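The Flurnau Order

The order from Domlow came in at ten past four, which was late for an order of that size. It asked for 3,439 clips in black nylon, the small kind that hold a cable against a panel. They wanted them Friday.

I was the only one left in the office. I printed the order, read it twice, and walked it down to the floor. The night supervisor was eating soup out of a thermos by the dryer.

"Why not 3,500?" she said.

"They wrote 3,439."

"Nobody needs 3,439 of anything."

She put the lid on the thermos and we went to look at the tool. It was an old one, eight cavities, made by Frimpong back when Frimpong still had a shop across the river. Three of the cavities had been blocked off years ago, so we got 5 clips a shot. The steel was good. The trouble was the gate on the last cavity, which left a little tail on the part that somebody had to trim with a knife.

We had two bags of the right nylon and half a bag of something the label called Plideo 3. I had never run it. She had, once, on a job for a bicycle company, and she said it came out fine if you dried it longer than the sheet said. She turned the dryer up and we waited.

It was June and the dock door was open. You could hear the trucks on the Flurnau road. She told me she had started there at nineteen, on the grinder, and that her hands had smelled of hot plastic at her own wedding. I told her I had taken the job for one summer. She nodded as if she had heard that from other people.

At eight we made the first shots. They were short. She brought the pressure up and they filled. She bent a clip back and forth until it turned white at the hinge, then bent it some more, and it held.

"Okay," she said, and pushed the green button.

I sat down on a bucket with the knife and began trimming tails. It is not hard work but you have to look at what you're doing. By midnight I had the first 1,000 in a box and a blister on my thumb. She ran the press and checked a part every so often against a gauge she kept in her shirt pocket. We didn't talk much. When the two bags ran out she opened the Plideo and the black was a different black, a little bluer. We both saw it.

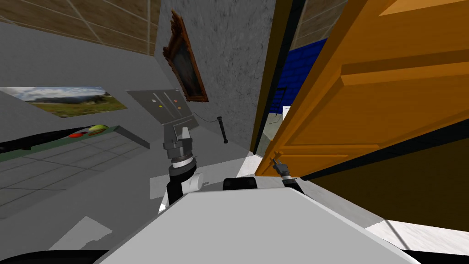 "They go behind a panel," I said.

"They do," she said. She let the press cycle a few more times and then stopped it. She held one clip from each batch under the lamp and put them both in her pocket with the gauge.

We boxed the two colors separately. I wrote the change on the tag - material, time, her initials and mine - and taped a sample of each to the lid. It was past five when the last box was closed. She hosed out her thermos at the sink and I swept up the tails.

The truck took the boxes at seven. On Monday Domlow called and I picked up, ready to explain about the black. The man on the phone said the clips were good. He had only called to ask if we could make the same number again, and I said I would have to go down and check what we had in bags.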